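Wishlists stuck before a demo, do I push the launch back?

fistik_dev
Posted in Marketing and Release, March

Hi all, long-time reader, first real post. I'm making a small co-op puzzle game called Wellomard (two players, one lantern, lots of falling down holes) and I've been at it for 2 years in the evenings. The store page went up last fall and I have 3,280 wishlists, which I was pretty thrilled with until the line went flat. Some weeks I gain a handful, some weeks I lose more than I gain.

My plan was to put the demo out a couple of weeks before launch and let that carry me. Now I'm wondering if I should move the whole launch back, get the demo out first, and give it a few months to do its thing. The trouble is I already told my mailing list a launch window, and my savings are not what they were. The game is pretty much done apart from the last area and controller remapping, which I keep putting off.

Has anyone here moved a date after announcing it? Did people get mad? And does a demo still pull people in if the game looks a bit plain in screenshots? It plays a lot better than it looks, everyone who sits down with it tells me that.

Felow
Replied the same evening

Move it! I pushed my first game back after telling everybody the date and I got exactly one grumpy email, from a guy who then bought it on day one. People who wishlist small games mostly aren't holding you to a calendar. Write a short, friendly post, say the demo is coming first, and give them something to look at while they wait (a new level, a silly clip of somebody falling down a hole, whatever you've got).

On the demo, I'd put it up as soon as the first half hour is solid. Mine sat on my hard drive for ages because I wanted to fix the menus, and then when it finally went out most players didn't say one word about the menus. What they did say was that the jump felt floaty and that the second level was confusing in the dark. I would never have caught the second one, because I know that level by heart. I had 197 people fill in the little feedback form at the end and it changed the game more than anything I'd done in the year before it.

A few things I'd do again:

Put the wishlist button on the end screen AND in the pause menu. A lot of people quit partway through and never see your end screen.

Keep the demo up after whatever festival you join. I took mine down and I still kick myself.

For co-op, make really sure one person can invite a friend without both of them having to go hunting for it. If that bit is fiddly you'll lose people before they've moved a character.

And do the controller remapping before the demo, sorry. I know it's boring. Co-op players are couch players and half of them will be holding some strange old pad out of a drawer. I ended up making a plain list of every action in the game on paper first, then the screen itself took me a weekend.

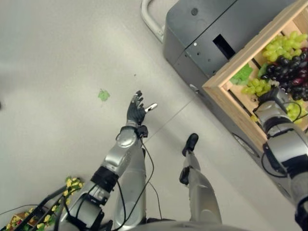

Open robotic hand, palm up, with a cable running down the arm

As for it looking plain, I wouldn't worry too much. Swap your first two screenshots for ones with both players in them, doing something. My old ones were all pretty empty rooms, and you couldn't tell from any of them that it was a two-player game. Good luck, I'll try the demo when it's up!

munshi
Replied the next morning

Depends on the money. If you can't afford to wait, don't wait. I launched with some 200 wishlists and it was bad, but I learned a lot and the next game went better. You've got way more than me.

fistik_dev
Replied

Thank you both, this helped a ton. I did the sums last night and I can stretch it to the fall if I pick up a bit of contract work, so I'm going to move it and get the demo out first. Starting on the remapping screen tonight, wish me luck. Felow, did you do the feedback form inside the game or just link out to a web page?

Felow
Replied

Linked out, from the end screen. Keep it to four questions and leave the email box optional.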